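Course Notes, Unit 4: Gathering Demonstrations

Welcome back, everybody. Last unit we spent our time on how a policy gets trained once the examples are sitting on disk, and I know several of you came away thinking that was the hard part. I would like to talk you out of that a little. Most of the trouble I have seen in this lab was already in the examples before anyone pressed "train," and you will have a much happier term if you learn to spot it early.

Your project this term is the Madby task set, which we inherited from the Flallside group and have trimmed down to suit a teaching lab. It is all kitchen and desk work: plates, mugs, a rack, a tree to hang things on. Each pair of students collects 48 demonstrations. Of those, 32 go to training and the rest are held back, and please decide which are which before you look at any results (I will ask!).

A word about layout first. The card at your station tells you which objects belong on the mat, but it leaves you a good deal of room about where they go, and that room is there to be used. If the mug tree is always in the same spot, facing the same way, your policy can learn the spot and never bother to look at the tree.
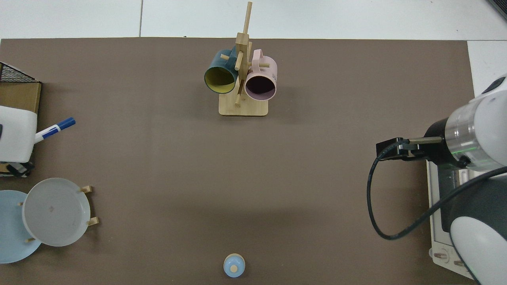 Move things between demonstrations, then, and move them more than feels necessary. People are creatures of habit, and I include myself — left alone, we all nudge an object over by the width of a thumb and call it a new layout. Turn the rack. Swap which side of the tree a mug hangs on. Bring something close to the front edge that usually lives at the back. Write the layout number in your log before you start, while you still remember it.

Now, about the demonstrations themselves. Go at a steady, comfortable pace. A beginner tends to rush toward the object and then hover over it for ages, trying to get the fingers lined up, and all of that hovering goes into the data along with everything else. The learner has no idea that you were thinking. It sees an arm holding still above a plate and concludes that holding still above plates is part of the job. If you need to think, think before you begin recording. Practice the motion a few times with the recorder off, and I promise the real ones will come out smoother.

You will also make mistakes, and this is fine. Keep a small fumble if you recover from it cleanly, since a policy that has seen a recovery or two has some idea what to do when its own grasp is a bit off. Throw out the recording if you had to reach in with your hand, if an object left the mat, or if you stopped partway and forgot what you were doing (it happens to all of us around 4 in the afternoon). Mark it as rejected in Nijs, with a short note, and leave the file where it is. I like to read the notes.

With both arms available, please settle the division of labor ahead of time. Whichever arm starts a step should finish it, unless the card calls for a handover. When one pair of students always uses the near arm and another pair picks whichever they fancy, the merged set gets muddled in a way that is very tiresome to untangle later on. 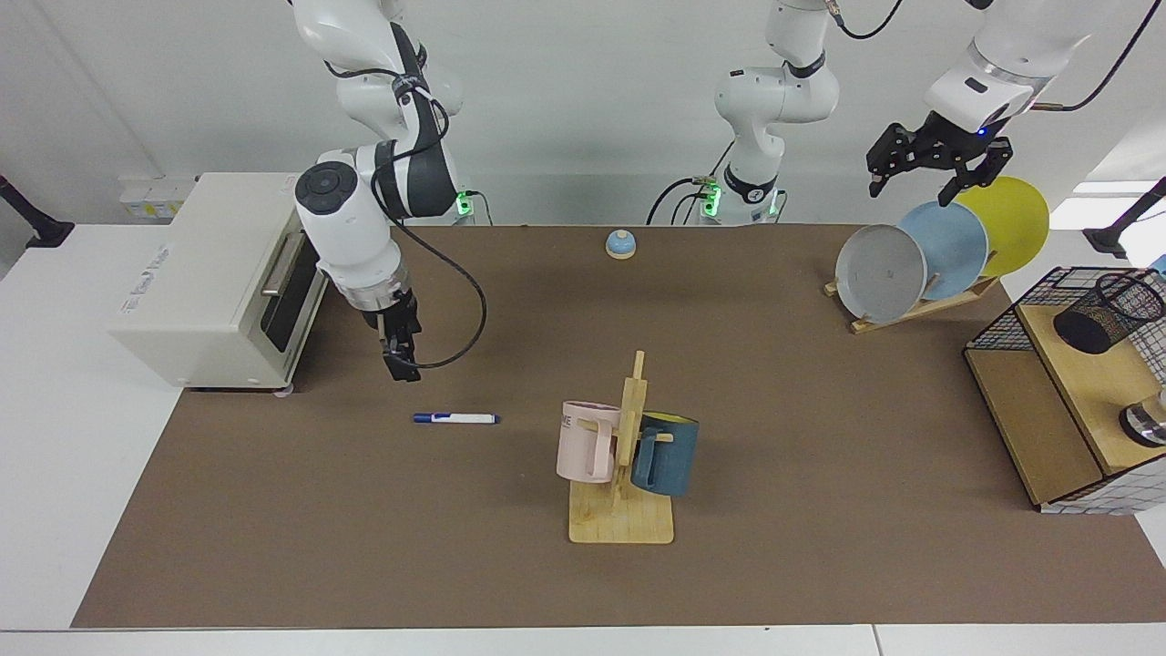

Check your camera views at the start of every session, too. Open each one in Aswood and make sure you can see the object you mean to grasp and the place you mean to put it. An arm can easily block one view for part of a motion, so look at the others and see that at least one still shows the contact. Play back your first recording all the way through before making a second. It takes a few minutes and feels like dawdling, but I have watched a pair lose a whole afternoon's work to a view that had frozen on its opening picture.

For next time:

Read the task card for your station and try the motions with the recorder off.
Collect your first 20 demonstrations, using at least 4 clearly different layouts.
Log every attempt, rejected ones included.
Bring one recording you are pleased with and one you are unsure about. We will watch them together, and the unsure ones usually give us more to talk about.

Office hours are in the usual room, and you are very welcome to come by with half-formed questions.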